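Grireck Matt Hardwax Oil, Clear

Penetrating oil and wax finish for turned bowls, boards and bench tops. Supplied by Kosach Timber Finishes in 250 mL and 1 L tins. Colour shift on pale timbers is slight - expect a warmer, more yellow tone.
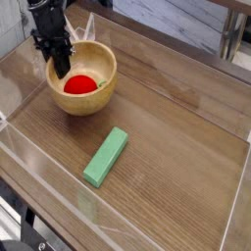

Ballarat, November

Batch change: the 1 L tin now ships with the Schnyder press lid. Contents and coverage are unchanged.

Preparation
Sand to 240 grit and remove all dust. Moisture content of the timber must not exceed 12 per cent. Stir, do not shake.

Application
Apply 2 thin coats with a lint-free cloth. Wipe off all excess after 15 minutes. 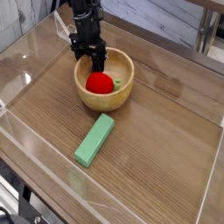 Allow 12 hours between coats at 20 degrees, longer in humid weather. End grain takes up more product and may need a further pass before the second coat. Lay used cloths flat outdoors to dry - oily rags can self-heat.
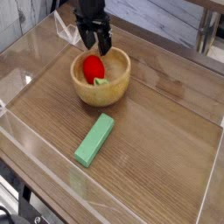
Pale timber bowl with red egg.

Storage
Keep sealed and above 5 degrees. Technical enquiries: Traian Buzatu, Kosach trade counter.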